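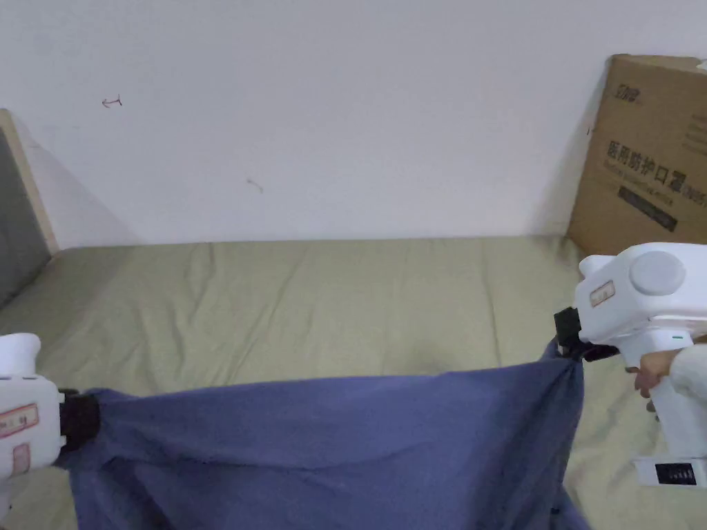
Folding and laundry: common questions

Can a machine fold a cloth yet?
Under set conditions, yes. Holding two corners, as with the blue cloth over the green sheet, is the easy part. Finding those corners in a crumpled heap is harder, and most failed attempts in our trials end there.

Why is cloth harder than boxes?
A box keeps its shape when gripped. Cloth sags in the middle and bunches at the jaws, so its outline changes with every movement. The control software has to estimate the shape again each time.

What do hand-held grippers have to do with it?
A person works the jaws by hand and the movements are recorded. The Cirine folding model was trained on 742 recordings made in this way. No robot arm is needed at that stage.

How fast is it?
Cirine takes 4 minutes over a hand towel. A practised person takes a few seconds.

Can it make a bed?
No. A fitted sheet needs more reach and pull than our present arms have. Flat sheets are under test at Netby.

Is it any use on a shop floor?
For sorting and stacking flat items of one size, yes. Mixed loads still go to staff.

When can I buy one?
There is no home version. The next review is in October.

Comments (2)

Dilruba Sivakumar
Does the 4 minutes include picking the towel out of the basket?

Hollis Mbeki
We run a small laundry and fold mixed loads all day. Would like to see figures for pillowcases.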